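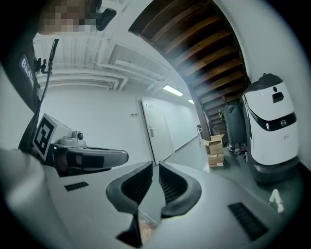 Handgreifer: Markerwürfel neu ausrichten, wie oft wirklich?

Thema drucken | Thema per E-Mail versenden

**drehmoment_udo** schrieb am 25.06.2023:
Moin zusammen. Wir haben seit ein paar Monaten ein Paar Handgreifer von Talbridge im Einsatz, dazu die Auswertung von Oltard. Laut Wartungsblatt soll der Würfel mit dem Marker nach jeweils 30 Betriebsstunden abgenommen, gereinigt, wieder aufgesetzt und neu eingemessen werden. Die Gummibeläge an den Fingern will man gleich mit tauschen lassen, natürlich gegen die Originalteile.

Ich halte das für Beschäftigungstherapie. Jedes Mal, wenn ich den Würfel abnehme, sitzt er danach ein Stück anders als vorher. Dann messe ich einen Fehler weg, den ich selbst eingebaut habe. Macht das hier jemand ernsthaft nach Blatt?

**kalibrierkeks**:
Ja, ich. Und ich fahre gut damit. Wenn der Würfel sich setzt, merkst du das nicht mit bloßem Auge, die Lage der Finger stimmt dann aber trotzdem nicht mehr. Abnehmen, Auflagefläche mit Isopropanol abwischen, aufsetzen, über Kreuz anziehen, einmessen. Dauert 6 Minuten, wenn man es ein paarmal gemacht hat.

**drehmoment_udo**:
Sechs Minuten inklusive Einmessen glaube ich erst, wenn ich daneben stehe.

**flurfunk_sn**:
Ich würde erst mal fragen, woran du überhaupt festmachst, dass neu eingemessen werden muss. Ein Stundenzähler weiß nichts vom Zustand. Bei uns läuft das so: Vor jeder Schicht beide Greifer in die Ablage legen, Restfehler ablesen, aufschreiben. Bleibt der Wert ruhig, bleibt der Würfel dran. Springt er, wird nachgesehen. Das Heft dazu hat Hatsue Aoki bei uns eingeführt, und seitdem haben wir deutlich seltener am Würfel herumgeschraubt als vorher.

**kalibrierkeks**:
Und wenn der Wert langsam wegläuft statt zu springen? Das siehst du im Heft nur, wenn auch jemand zurückblättert.

**flurfunk_sn**:
Dafür ist die Linie im Diagramm da. Aber gut, zurückblättern muss man, das stimmt.

**drehmoment_udo**:
Ich hänge mal was an, damit klar ist, von welcher Bauform wir reden. Die schwarzen Beläge sitzen bei uns innen an den Fingern, der Würfel obendrauf.

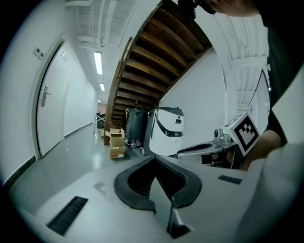

Griff zum Markerwürfel, hinten Flur und Treppe.

**pneumatikus**:
Mit den Fingern am Würfel anfassen würde ich mir abgewöhnen. Egal, ob die Schrauben halten. Fingerabdrücke auf dem Druck, irgendwann glänzt das Schwarz, und unter Neonlicht hast du dann Aussetzer, die du für ein Softwareproblem hältst. Am Gehäuse greifen, fertig.

**drehmoment_udo**:
Das mit dem Glanz höre ich ständig. Gesehen habe ich es noch nie. Hast du dazu eine Messung oder ist das wieder so ein Spruch aus der Schulung?

**pneumatikus**:
Messung nein, Erfahrung ja. Wir hatten einen Würfel, der unter der Deckenleuchte regelmäßig verloren ging und zwei Meter weiter wieder da war. Neuer Aufkleber, matt, Problem weg.

**drehmoment_udo**:
Kann auch der Winkel gewesen sein. Den Aufkleber hast du doch bestimmt beim Wechseln neu ausgerichtet.

**pneumatikus**:
Kann sein. Ich bleibe bei matt.

**schlitzschraube**:
Zu den Belägen sagt ja keiner was. Wir haben die Originale gegen welche von Nisuda getauscht und das bereut. Rutschen weniger, aber sie tragen dicker auf, und damit stimmt die Nullstellung der Finger nicht mehr. Wer die nimmt, muss nach dem Tausch einmal ganz schließen, Null setzen, einmal ganz öffnen, Endwert setzen. Stand nirgends. Ein ganzer Tag Aufnahmen war für die Tonne.

**kalibrierkeks**:
Das ist aber kein Argument gegen Fremdbeläge, das ist ein Argument dafür, nach jedem Tausch die Null zu setzen. Muss man bei den Originalen genauso.

**schlitzschraube**:
Mach ich bei den Originalen trotzdem nicht jedes Mal. Bisher ging es gut.

**kalibrierkeks**:
Au weia.

**flurfunk_sn**:
@Udo: zum Wiederaufsetzen gibt es von Sugawara eine Lehre mit Passstiften. Kostet 80 Euro und löst genau dein Problem, weil der Würfel danach immer gleich sitzt. Wir haben sie. Einmessen tun wir danach trotzdem, der Unterschied war aber bei den letzten 3 Malen so klein, dass ich ihn dem Messrauschen zuschlage.

**drehmoment_udo**:
Achtzig Euro für zwei Stifte in einem Block. Das fräse ich mir selbst.

**schlitzschraube**:
Haben wir auch gedacht. Unsere liegt in der Schublade und wackelt.

**drehmoment_udo**:
Zwischenstand: Ich lasse den Würfel bis September dran und schreibe jeden Morgen den Restfehler auf, beide Greifer getrennt. Schrauben bekommen einen Lackstrich — wenn der reißt, gebe ich kalibrierkeks recht. Die Lüftungsschlitze pinsle ich weiterhin aus, das leuchtet mir wenigstens ein. Beläge nur bei sichtbarem Verschleiß, danach Null und Endwert setzen.

**kalibrierkeks**:
Nimm dann bitte auch einen Vergleich mit rein, also einen Greifer nach Blatt und einen nach deiner Methode. Sonst weißt du am Ende wieder nur, dass nichts passiert ist.

**drehmoment_udo**:
Guter Einwand. Der linke kommt nach Blatt dran, der rechte bleibt in Ruhe. Tabelle stelle ich hier ein.

Diese Website verwendet Cookies. Mit der weiteren Nutzung des Forums stimmen Sie dem zu. Mehr erfahren | Einverstanden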